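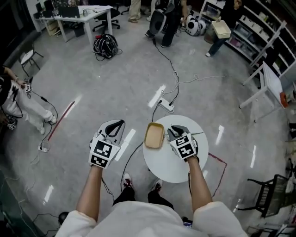

No. 318

The club's mixed doubles ladder closed in June, and the final standings are now settled. Thirty-two matches had been arranged over the spring, and all but two were played. The unplayed pair were recorded as walkovers under the rules adopted last season.

Adjoa Ametepe finished at the top of the women's list for a second year. She and her partner lost the opening set of the final and were behind in the next before taking it on a tie-break. The deciding set was more comfortable. Their opponents, representing Sasex, had travelled a long way for a nine o'clock start and deserve credit for a very even contest.

The Magalhães Plate, for pairs beaten in the first round, went to the visitors from Drurkberg. It was their first entry in the event — we trust they will return.

Members have asked how ladder points are worked out. A win earns ten points and a loss three, with a further two for any match completed before the monthly deadline. The winning pair ended on 338. Where pairs are level, the result between them decides the higher place.

Entries for the autumn ladder are now open. Both partners must sign the form, and a reserve may be named at the same time. Players who wish to change partners should say so before the draw is made — requests received afterwards will be held over until the spring.

Court shoes must have non-marking soles.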